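Floka Hand Gripper and Cloth Recording Method
Equipment and methods – Soft Materials Handling, Zelport

The Floka is a hand-held two-finger gripper for recording how people handle cloth. The operator works with the tool in place of the bare hand, and the recordings are used to train the folding policy Ra. The method is offered with the tool to partner laboratories and teaching departments.

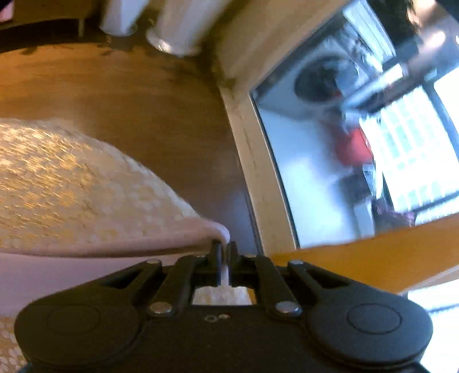

Corner finding is treated as a separate skill in the Floka method, with its own recordings and its own score. An operator approaches the cloth from the near side, closes the fingers on a single corner and pauses before lifting. Knitted fabrics are the harder class. On a cloth with a honeycomb texture, such as the cream one held here by a thin fold at its corner, the raised cells can be mistaken for an edge by the detector, and the pause gives the annotator a clear view of the true corner. Recordings without the pause are kept but are not scored.

The current collection, Skoltosari, holds 1,642 recordings made in homes on ordinary furniture. Operators are asked not to clear or rearrange the room beforehand. 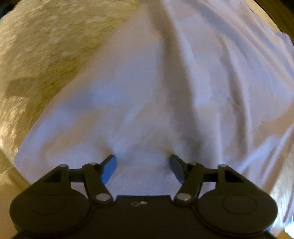 Fingertips pressed into a white cloth, with small gathers at each tip.

Loose cloth has no fixed shape from which a grasp can be planned. The method therefore labels the fold line nearest to the fingers and ignores the remainder of the surface. In our trials this reduced labelling time for each recording, and Ra chose a usable grasp point more often than when trained on full outlines. The gain was smallest for fleece, where folds are rounded and their edges are difficult to place.
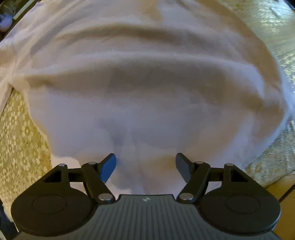
Page last changed: November

Open-jaw approaches are labelled as well as closed grasps. The label is set at the last moment before the fingers begin to close, and a second annotator checks it without sight of the first. Where the two disagree, the recording is passed to Muireann Kinsella, who maintains the labelling guide.

Garments form the final part of the method. Each sleeve is recorded as a step in its own right – a fold across the body is not joined to the step that follows it. A held-out set of 600 recordings is reserved for testing and is not supplied with the tool.

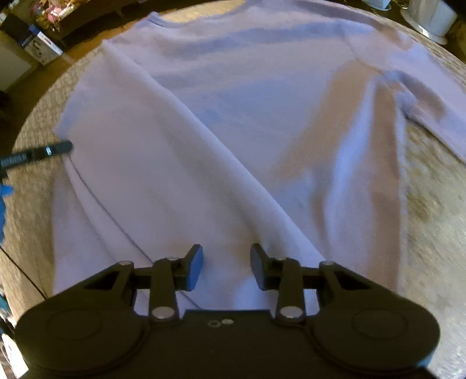 Long-sleeved shirt with one sleeve folded across the front.

Supply and loan
The gripper is supplied with the labelling guide and a licence for the training part of Skoltosari. Loans to teaching departments are for 10 weeks. Loan requests are reviewed each Tuesday and should state the fabrics to be used and the name of the person responsible for the equipment.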